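March
by Tirta Sumampouw

I moved our emergency fund out of the checking account last month. It had reached $2,778, and it kept getting spent on things that were not emergencies. It now sits in a savings account at Sivora, and $260 goes in on payday. The transfer out takes up to 5 days, and I count that as a plus. The first $1,000 stays put no matter what. Car repairs come from the rest.

Next up is the phone bill.
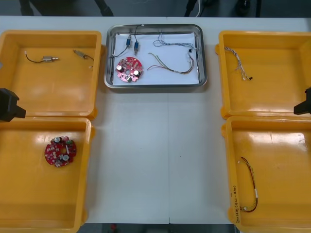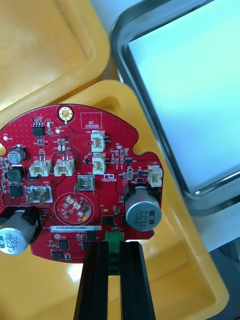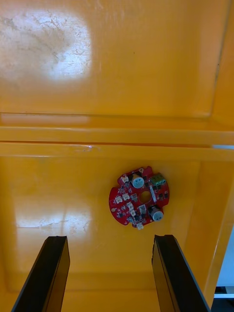
Red circuit board and yellow plastic, all three.

Recent posts
Canceling the Hurkby membership
What we spend on groceries
Selling the second car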